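Cellule de tri de vaisselle – contrôle après incident
Site : Brarstead
Fiche établie le 14 août 2022
Motif : lâcher d'un bol en cours de dépose, puis arrêt du bras droit sur défaut de couple. Pas de blessé.
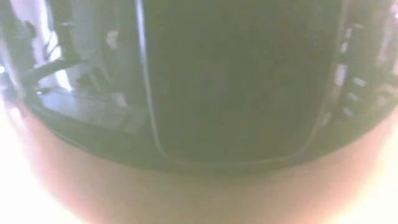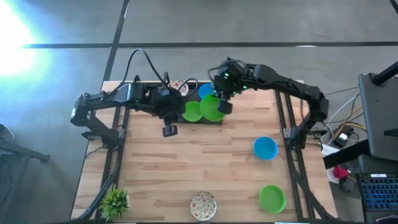
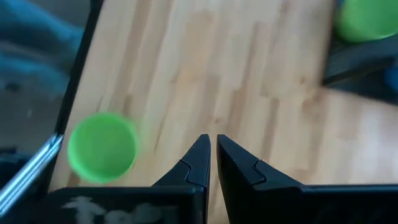

1. Zone de travail
Bacs et vaisselle dans le champ des deux bras : conforme.
Câbles des bras : à revoir. Celui du bras gauche fait une grande boucle au-dessus du bras. Prévoir une attache par segment.
Câbles côté poste opérateur : non conforme. Blancs, jaunes et noirs emmêlés derrière l'écran. À séparer et à étiqueter.
Gobelet rouge couché sur la feuille, près du boîtier : à retirer. Aucun récipient sur le poste, même vide.

2. Pinces
Serrage des doigts : fait, 12 vis reprises. Deux étaient desserrées sur la pince droite.
Usure des faces internes : acceptable. Prochain contrôle en décembre.
Marquage du corps de pince : illisible sur la vue rapprochée des doigts. À refaire.

3. Défaut relevé
Code 82 au journal, 9 occurrences depuis la dernière mise à jour Trustero. Toutes sur le bras droit, toutes pendant la descente vers le plateau.
Seuil de couple remis à la valeur d'origine. Cause non établie – demande ouverte chez Vastance.

4. Arrêt d'urgence
Essai depuis le poste : conforme.
Essai côté allée : conforme au second appui. Bouton à remplacer, pièce commandée chez Teixeira.

5. Remise en service
Vitesse réduite seulement, un opérateur présent. Pas de cycle de nuit avant la réponse de Vastance.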